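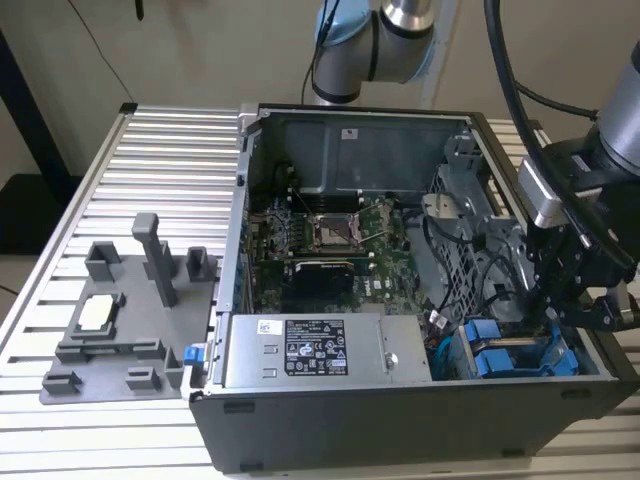
Idle draw is the wrong number to quote, a reader writes under the last entry, because an office machine that is switched off at night spends most of its powered hours doing light work, and light work is never quite idle. I accept the point. The table for the Ristedville office now has a third column for light load, measured with a browser, a spreadsheet and the mail program open.

December. Readings started at 7:40 a.m., before the heating came on. The wall meter was zeroed and left on the same outlet all day. The first tower drew 80 watts at idle and 204 under full load. I let each reading settle before writing it down and discarded one taken while the system was installing updates. Monitors are on a separate strip and are not included.

Costmont wants a keep-or-replace figure for each desk by the end of the month. My difficulty is that electricity is a small part of the total. Staff time for moving files and settings costs more than the power, and the old label-printing program at the front desk will not install on the newer system at all. I have listed that desk separately.

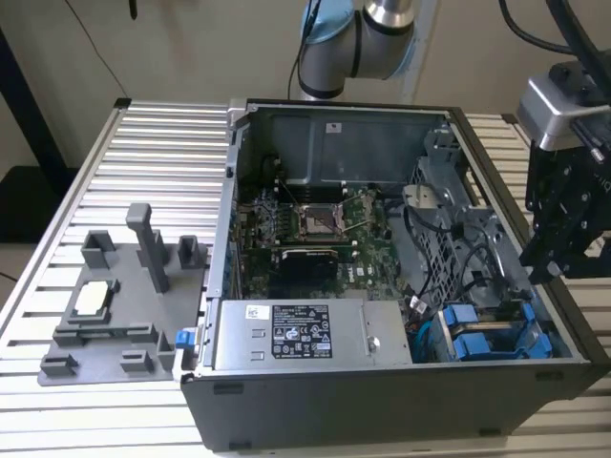
Should the memory be matched across all the machines before the load test? It should be left as found, because the test is meant to show what each desk uses now. Upgrades go in a second table.

Afternoon: ran the full load test on two more towers. Fan noise rose early on the second and stayed up. Readings were steady otherwise. Saved the log under the Driltirau folder and printed one copy. The meter's display loses its backlight after a minute, so I read it with a flashlight, and I rechecked two entries where a 3 could have been an 8. Both were 3.

Nine desks remain. The quote from Idahosa for replacements came in at 286 dollars a unit, without keyboards. I asked whether that includes removal of the old equipment. No answer by 5 p.m. Tomorrow the light-load column for the back office, then the front desk if the printer is free.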